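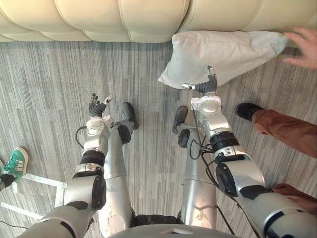 Ten minutes for a sofa that looks good again

I love a quick win, and the living room is full of them! Give me a light-colored leather sofa, a couple of pillows and a carpet that needs a once-over, and I'm happy for the rest of the morning. These are the things I do at home, in the order I do them.

Start with the pillows

Get every pillow off the seat and off the floor before you touch anything else. Take the covers off if they unzip and check both sides in daylight, near a window. White covers show everything (makeup, newsprint, the dye from a new pair of jeans), and the marks tend to hide close to the ends, where people grab them.

For a bluish mark, try this first: a teaspoon of plain dish soap in a cup of cool water, dabbed on with a white cloth. Dab, don't rub! Work from the outside of the mark toward the middle, then blot with a clean damp cloth. Ink is a different animal. A little rubbing alcohol on a cotton swab often lifts it, but test a hidden seam first and keep the alcohol well away from the leather.

Rumpled fabric perks up nicely if you pull the cover out of the dryer while it's still a tiny bit damp and smooth it over the pillow with your hands. Push the corners out from the inside with your fingertips. Then fluff: hold the pillow by two opposite corners, push together, pull apart, turn, and go again. I do this 8 times and yes, I count under my breath.

Quilted leather

Puffy panels are gorgeous and they collect crumbs like nothing else I own. Run the soft brush of your vacuum along each seam, top to bottom, and finish with the low front of the sofa, the part facing your ankles. It gets scuffed by shoes and toys and it's so easy to miss when you're standing up. Kneel down and look!

After that, wipe with a barely damp microfiber cloth, one panel at a time, and dry each one as you go. Cream leather hates baby wipes, and it hates vinegar too. I use a plain leather cleaner twice a year, next round in October, and in between it's water only.

Carpet in front of the sofa

Gray streaky carpet is so forgiving that you can forget to vacuum it. Go over it slowly in one direction, then across. Get the crevice tool right up against the base of the sofa, where the hair and the popcorn end up.

If you like to mark where furniture goes with white tape, test a short piece in a corner first. When you lift it, peel low and slow, nearly flat to the floor. Sticky residue comes up with a warm soapy cloth and some patience.

Putting it all back

Biggest pillows go at the ends, smaller ones in front. My friend Shahla Shirazi sets hers at a slight angle with one corner up, and I've copied her ever since because it looks so relaxed. Leave a gap in the middle so somebody can sit down!

Keep a basket within arm's reach for any pillows that are always sliding off. Mine holds two, plus the throw, and the dog has only claimed it once this month.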